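Wednesday, notebook, Plallow handheld

Picking up from the morning. The pose drift we saw in the last batch is mostly a start-of-episode problem. I went through the 15 worst episodes by hand, and in nearly all of them the track is bad before the tool has got anywhere near the object. Once the visual-inertial tracker has settled, it stays settled.

What I changed: each episode now opens with a slow tilt. Finger up, look out across the room, hold for 2 seconds, then down to the table and do the task. The old protocol started with the tool pointing straight at the tabletop, and pale oak gives the tracker very little to hold on to. The far view has railing bars, window frames, ceiling lights and corners at many depths.

Ran 15 episodes with the tilt, same vase task, same operator (me). Keyframes went into the Buline map as usual. The map now has 3,842 points after pruning, and the new episodes all relocalized on the first try. The old-protocol ones from Monday's folder did not, when I replayed them against the same map with the same settings.

Things I don't like yet:

People. The far view takes in whoever is standing around, and features on a moving shirt are worse than none. The outlier rejection copes as long as they move a little. Somebody who stands still and then walks off is the bad case. Zwahlen masks would fix it but they cost time per frame.

Ceiling lights. Strong features, but the panels blow out when the exposure is set for the table. Locked exposure at the lower setting for the second half of the runs. No difference in the track that I can see, gripper images a bit darker.

Lens edge. Tracker mask still uses the old outline of the housing. The blurred part on the right needs to be masked wider – check against the tilt pose, not only the tabletop pose.

To do: redo the mask, repeat with a second operator, write the tilt into the Jiltano collection sheet if it holds up.

Tilt pose at the vase table:
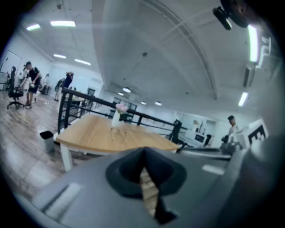

Nadja Thaler: Before this goes in the sheet, please trim the tilt out of the training data. The policy will learn to look at the ceiling first. Keep it for the tracker and cut the episode where the tool starts down toward the table. I can run the second set.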